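Call for Participants: Simulated Negotiation Study on Arms Inspection Agreements

4 min read

The Planmont Center for Security Policy is recruiting adults for a study of how delegations respond when a third country offers to mediate an inspection dispute. Sessions run in June at the Bresport office. No background in diplomacy is needed.

Each participant is assigned to one of three delegations and receives a briefing packet the evening before. The packet sets out the delegation's goals, its limits on sanctions relief, and a short history of the dispute. 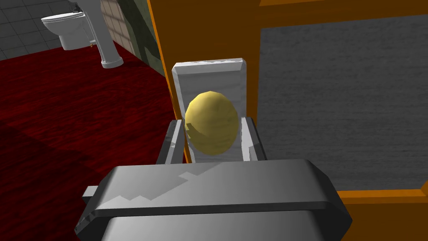 Delegations then exchange written proposals in timed rounds. Drafts pass through a moderator, and direct contact between delegations is allowed only in the final round -- this applies to breaks as well. A session ends when a text is signed or the last round closes.

Eligibility

1. Age 18 or over, with fluent written English.
2. Not currently employed by a foreign ministry, an embassy or a defense contractor.
3. Available for one full session, 60 minutes of briefing included.
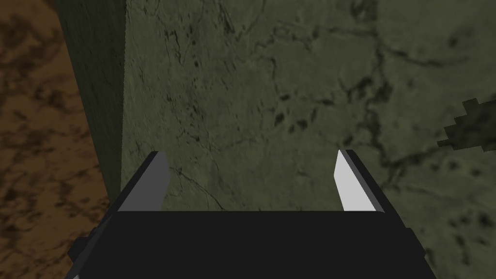
4. No earlier participation in the Tapia round of this study.

Places and payment

There are 27 places. Participants receive $200 on completion of the session and the exit survey. Those who leave before the final round are paid for the rounds completed. Travel within Bresport is not reimbursed.

We use cookies to measure traffic on this site. Accept | Manage settings

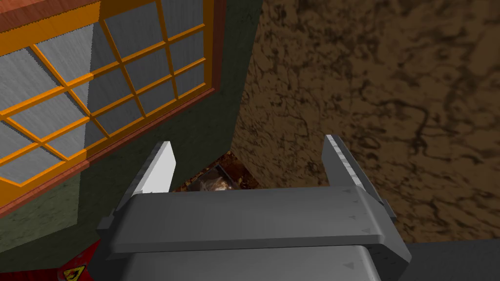 Plililach

Written proposals are stored without names and coded by two readers working separately. The archive from earlier rounds holds 3,047 messages, and new material will be added to it under the same terms. Participants may withdraw their messages until coding begins.

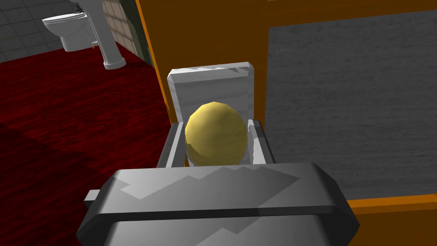 One participant from the Tapia round wrote in the exit survey that the inspection schedule took up more of the session than the sanctions clauses did, and asked for a longer second round. The second round has been extended.

To apply, send a short statement of interest and your available dates to the study desk at Planmont. Applications close on Tuesday at 5 p.m. -- late forms go on the reserve list.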